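Equipment Planning Meeting — Minutes
Akcombe site, upstairs meeting room, October

Present: Signe Engebretsen (chair), Alvar Magnusson, Khang Trịnh, Trygve Engström
By phone: Holger Ljungberg
Minutes: Trygve Engström

Meeting opened at 9:10 a.m.

1. Minutes of the last meeting

Approved with one correction. The delivery charge on the spare gripper fingers was billed to the tools line and should have gone to shipping. Khang has moved it.

2. Simulation work before purchase

Alvar reported on the simulated tableware tasks. The two-arm setup is being run in simulation first so that the order can be written around what the work needs. He wants the reach figures settled before anything is signed. The quote from Hapeta assumes a longer table than the one we have, and the mounting position changes with it.

Khang asked whether the table model should be changed to match the quote or the other way around. Alvar said the quote should change. The room at Akcombe will not take a longer table without moving the door to the store room, and that was turned down last year.
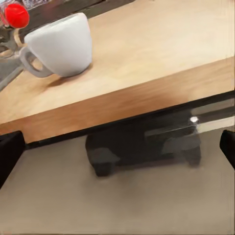
The mounting plate was discussed next. Hapeta lists it as an extra and Fanalon includes it in the price of the stand. Signe wants the two quotes put on one sheet with the same items in the same order, so that the totals can be compared. Khang will do this.

Alvar also asked that the stand be ordered in the fixed version. The rolling version costs more and he does not expect to move it once it is leveled. Agreed.

3. Arms and grippers

Two suppliers have quoted for the pair of arms. Fanalon is the lower of the two but has the longer lead time. Hapeta can deliver sooner and wants a larger deposit.

Both quotes cover parallel two-finger grippers. Alvar would like replacement finger pads included from the start and asked for 5 sets. Khang thought that was high for the first year. Alvar answered that flat and round tableware puts different wear on the pads and that a late reorder would stop work on both arms. Signe allowed the 5 sets, to be reviewed at the end of the budget year.

There was a longer talk about plates. Alvar's view is that a plate is harder to budget for than a mug, as the choice of finger shape depends on whether it is picked up by the rim or tipped up first. He has asked Fanalon for a price on a thinner finger and does not have it yet.

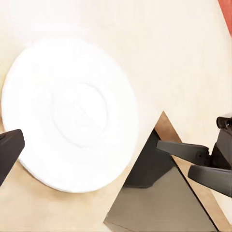
Holger said he would hold the finger order back altogether until the thinner type had been priced. In his experience a second order so soon after the first loses the package discount, and the discount on this one is worth having. He would sooner wait and place it once.

Alvar did not object as long as the arms themselves are not held up. Agreed: arms and fingers are to be split into separate lines on the request, and the finger line stays open until Fanalon replies.

4. Computing

The simulation machine is shared with the Wutow project. Alvar said his overnight runs have been pushed back on 4 occasions since the last meeting. Khang has a price for a second machine but has not put it in the draft budget. Signe asked for it to be shown below the line as an option, with the power and cooling cost listed next to it.

Trygve asked if rented time would be cheaper. Khang will get a figure for a three-month rental.

5. Floor space and cabling

The electrician has looked at the room. The present circuit will carry both arms but not the second computer. A new circuit would have to be run from the panel in the hallway.

Trygve measured the cable route from the panel to the planned table position at 107 feet, going over the door. The arm cables in both quotes are standard length and will reach the controllers if these are placed under the table. Alvar would like them on a shelf to keep the space around the arms clear for service — the covers have to come off for the yearly check, and the technician needs room on both sides.
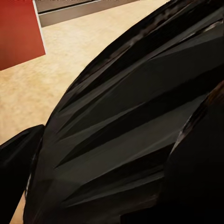
Signe was not convinced by the shelf. She pointed out that it would mean longer arm cables, which neither supplier has priced, and said the service contract should be read first to see how much clearance is required. If the contract gives a number, the layout can be drawn to that number.

Alvar will send her the service section from both suppliers. The shelf stays off the request for now.

6. Actions

Khang: one comparison sheet for Fanalon and Hapeta, including stand and mounting plate.
Khang: rental price for computing, three months.
Alvar: reach figures, final.
Alvar: follow up with Fanalon on the thinner finger. Service sections to Signe.
Trygve: written quote for the new circuit.
Holger: check the deposit terms with Hapeta and whether the deposit can be paid in two parts.

7. Other business

The badge reader on the simulation room door is still out of order. Trygve has a key at his desk.

Next meeting in November, same room, 9 a.m. Closed at 10:25 a.m.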